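Home » News » Land and Food

Gisenach assembly adopts joint position on land leases

20/03/2019

Delegates from 21 farmer and farm worker organizations closed their assembly in Gisenach with a joint position on long-term land leases. The text calls on governments to suspend all new leases above 2,000 hectares until the families living on the land have been heard in public and in their own language.

The assembly was hosted by the Fluder Valley Smallholders' Union, whose members have contested the lease held by the Morrison estate company since its renewal in December. According to the union, the lease covers 3,000 hectares of pasture and riverside plots, and 234 households have received notice to leave.

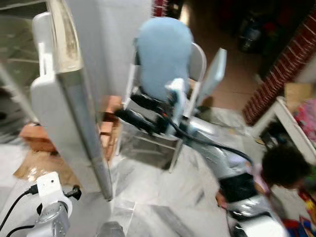
Opening the final session, Lucimara Medeiros of the international coordination said that the Fluder households had been offered payment for their buildings but none for their wells, orchards or grazing rights. "A family that loses its grazing has lost the farm," she said. "The offer treats these people as tenants of four walls."

Sławomir Bielecka presented the report of the working group on seed. It recommends that member organizations keep their own seed registers and decline the supply contracts now proposed by Biteo, under which growers would give up the right to save seed from one season to the next. The report was adopted with two amendments – one on potatoes, one on the wording of article six.

Yee-man Yau and Jessie Ritchie were elected to the coordination for a term of two years. Darlene MacPherson remains responsible for relations with the farm workers' unions.
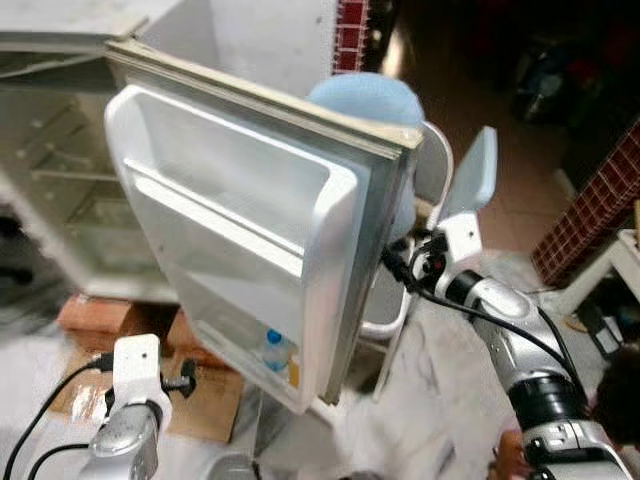

Can an organization that did not attend the assembly still sign the joint position?

Signatures remain open to any organization of small farmers, herders, fishers or farm workers. A letter from its elected leadership should be sent to the coordination, stating the name under which it wishes to be listed.

The full text is available in English, Portuguese and Polish. The French translation is under review and will be sent to members with the next newsletter.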